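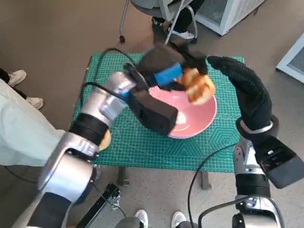
Ob man die Brötchen denn nicht gleich auf die Matte legen könne, wurde ich nach der letzten Fassung dieser Anleitung gefragt, die Schüssel sei doch nur ein Teil mehr zum Spülen. Kann man natürlich. Ich mache es für kurze Zeit selbst so, aber zum Stehenlassen gehört das Gebäck in die Schüssel, und deshalb bleibt sie auch in dieser Fassung drin (Abwasch hin oder her!).

4. Den Brötchenplatz einrichten

Dieser Abschnitt gehört zum Tischset Kasadance. Ich gehe davon aus, dass der Tisch schon steht und nicht mehr wackelt. Falls doch, bitte noch einmal zurück zu Abschnitt 3, ich warte so lange.

Was ihr braucht: den kleinen Tisch, die Schneidematte, eine runde und ziemlich tiefe Schüssel, ein trockenes Tuch und Brötchen. Zum Üben nehme ich welche vom Vortag, die sind fester und verzeihen mehr.

4.1 Matte auflegen

1. Tischplatte abwischen und trocknen lassen. Unter der Matte bleibt Feuchtigkeit ewig stehen, das habe ich einmal im Oktober ausprobiert und muss es nicht wiederholen.

2. Matte flach auflegen, die bedruckte Seite nach oben. Wer sie gerollt gelagert hat, legt sie vorher über Nacht unter ein paar schwere Bücher.

3. Matte so schieben, dass die Rasterlinien parallel zur vorderen Tischkante laufen. Ein Blick von oben reicht, ein Lineal braucht hier kein Mensch.

4. Die Ecken andrücken. Steht eine hoch, die Matte einmal umdrehen, glattstreichen, wieder zurückdrehen.

Hinweis: Der Tisch sollte mindestens 600 mm breit sein. Auf schmaleren Tischen geht es zur Not auch, dann rutscht die Schüssel aber sehr nah an den Rand, und ich werde dabei nervös.

Vorsicht: Nichts Heißes auf die Matte stellen! Kein Blech, keinen Topf, auch nicht »nur ganz kurz«. Sie wellt sich und wird nie wieder richtig plan.

4.2 Schüssel hinstellen

1. Schüssel auswischen, auch wenn sie sauber aussieht.

2. Schüssel auf die Matte setzen, eine Handbreit von der vorderen Kante weg. Rechtshänder stellen sie eher nach links, Linkshänder umgekehrt.

3. Mit einem Finger leicht gegen den Rand tippen. Kippelt sie, liegt meistens ein Krümel darunter.

4. Den Standort merken. Ich zähle dafür keine Kästchen, ich suche mir einfach eine Linie auf der Matte und stelle die Schüssel jedes Mal dort an. 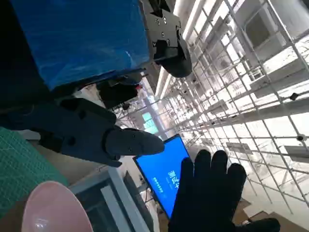
Wenn die Schüssel ihren Platz hat, lasst sie ein paar Tage dort, bevor ihr wieder umräumt. Bei mir wandert sie sonst nach jedem Frühstück ein Stück weiter, und am Ende der Woche steht sie wieder dort, wo eigentlich das Tuch hingehört.

4.3 Brötchen einlegen

1. Frische Brötchen erst auskühlen lassen, 20 Minuten auf einem Gitter. Ja, ich weiß, der Duft – trotzdem warten.

2. Jedes Brötchen seitlich fassen, so locker es geht. Blättrige Krusten geben sofort nach, wenn man von oben zugreift, und dann hat man die Hälfte auf der Matte.

3. Bis knapp über den Schüsselrand führen, kurz halten, dann langsam absenken. Nicht werfen, auch nicht aus geringer Höhe.

4. Die festeren nach unten, die zarten nach oben. Gemischte Sorten könnt ihr auch nebeneinanderlegen, sofern der Platz reicht.

5. Das Tuch locker darüberlegen. Bei mir hängt es an einer Seite etwas herunter, das sieht schief aus und stört überhaupt nicht.

Hinweis: Die Schüssel nicht über den Rand hinaus füllen. Ein Rest darf gern auf der Matte warten, bis wieder Platz ist.

Vorsicht: Auf der Matte kein Brot schneiden, wenn ihr sie sonst zum Basteln benutzt. Für den Brotzeittisch habe ich eine eigene, und die zwei kommen sich nie in die Quere. Meistens jedenfalls.

4.4 Licht und Umgebung

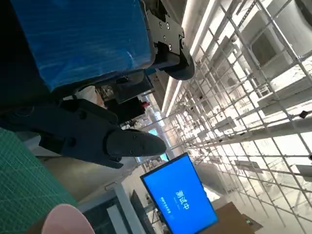

Krümel sieht man nur bei ordentlichem Licht, und das kommt am besten von oben. Eine kleine Lampe auf dem Tisch steht bloß im Weg, ich habe meine nach zwei Versuchen wieder weggeräumt. Viel angenehmer ist eine lange Leuchte wie die an dem weißen Gitter, die wirft ihr Licht von weiter oben und nimmt auf der Matte keinen Platz weg. Spiegelt es in einer glänzenden Schüssel, dreht sie ein wenig oder rückt sie ein Stück zur Seite. Kartons lasse ich auf dem Boden, nie auf der Matte.

4.5 Nach dem Essen

1. Restliche Brötchen herausnehmen und in eine Tüte packen.

2. Krümel zur Kante hin abfegen und mit der Hand auffangen.

3. Matte mit einem feuchten Lappen abwischen, lauwarmes Wasser genügt. Kein Scheuermittel, sonst verblassen die Linien.

4. Schüssel spülen, abtrocknen, wieder an ihre Linie stellen.

Wer die Matte wegräumen möchte, lagert sie liegend. Weiter geht es in Abschnitt 5 mit dem Zubehör von Nuviment.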